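Fire notebook, Drurbridge burn room, September

Picked up where the last entry stopped. The question is still how an apartment fire that starts on bedding looks different, after the water is off, from one that starts in a wastebasket next to the bed. The county investigators want something they can hold up against their own scene notes.

Set up the room the same as last time: single bed frame, cotton mattress, nightstand, one window open a hand's width, door shut. Thermocouple tree in the corner, gas line at head height. Replaced the lowest thermocouple before starting, the old one was reading low at room temperature.

Run 1, bedding start, open flame, no liquid. Slow for the first few minutes, then the mattress cover split and it went quickly. Ceiling reading passed 450 C. Door opened and water on at 200 seconds by the wall clock, logger agrees.

Run 2, wastebasket start, crumpled newspaper. Flame reached the nightstand first and the bedding second. Peak was lower at the ceiling but the wall behind the nightstand is burned through to the stud. Clean V on the drywall, which we did not get in run 1.
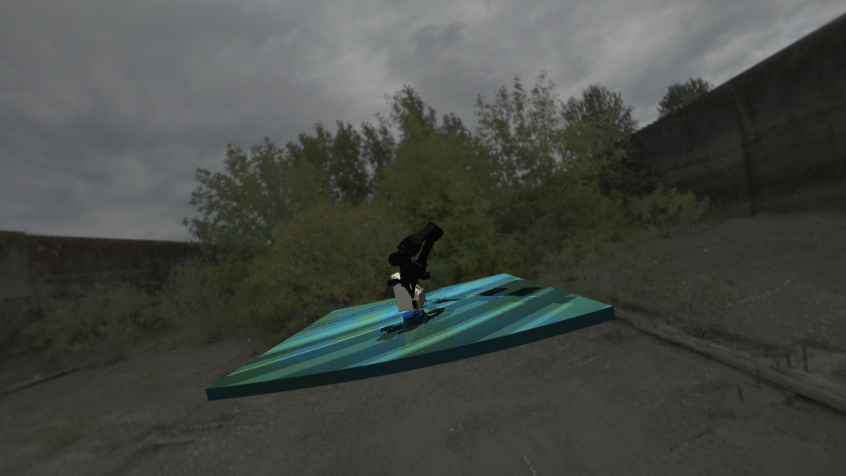

Sim view, arm and platform, wide.

Notes on the debris. Run 1 left the floor under the bed almost unmarked. Run 2 left a char patch at the foot of the nightstand, and the basket melted down into it. Anyone digging the layers in order should find the plastic under the drywall pieces. If the ceiling comes down early that may not hold, so I want a repeat with the hose held off longer.

Samples: floor cuttings from both runs went into lined cans, sealed, labeled with run number and corner. Mesico cans this time. Two of the lids needed a second tap with the mallet. Control cutting taken from the hallway before run 1. All to the Ekus bench for the liquid check, which should come back clean on both. If it doesn't, we have a problem with the room.

Logger dropped the gas channel for part of run 2. Cable end was loose. Crimped a new one and tested it to 100 C in the oven, no dropouts.

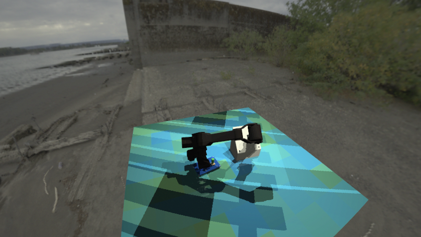

Sim view, arm and platform, closer.

Copied both data files to the Gebru drive. Someone should check the time stamps before they get merged with the video, the camera clock was off again.

To do:
Repeat run 2 with water delayed.
New drywall behind nightstand.
Order mattress covers, we are out.
Ask the county office which door position they see most in their cases.

Room swept and locked at 4:40 pm. Fan left running overnight.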